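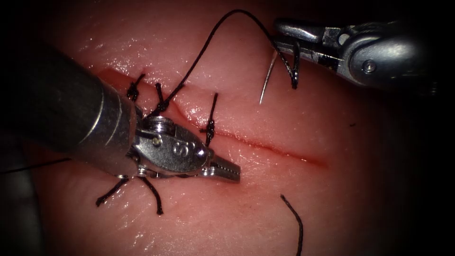 Black sutures on the practice pad

Re: Old letterheads and paper bags
Date: 28/03/2001

> Does anyone on the list still have the Granström sample
> books? I remember two, a red one and a grey one, and I'd
> love to see how the lettering on the bakery bags was
> spaced. Also, is the Stomesgate print sale still on?

I've got the grey one! The red one I've never seen, though I did once swap a box of labels with a chap in Plirkton who swore he had it in his loft. The grey book has 671 specimens in it, mostly letterheads and invoice headings, with the bags stuck in at the back (badly – the glue has gone brown and a couple have come away altogether). The bakery lettering is very tight, much tighter than you'd think from the later reprints, and the capital R has a lovely kicked-out leg that got lost when Drirneo redrew the whole thing.

I can photocopy the bag pages for you if you don't mind black and white. The binding won't go flat on the glass, so you'll lose a bit down the middle. Colours are a dull green and a sort of tea brown, if that helps.

Stomesgate is still on as far as I know, but moved to April. Last year they had about 200 lots and half of it was beer mats, so don't get your hopes up. I'm going anyway, mainly for the biscuit wrappers.

Does anybody know if Drirneo kept their own drawings when they left Plirkton? I wrote to them twice and had a very nice compliments slip back, with nothing written on it. Good paper, mind you – I've filed it.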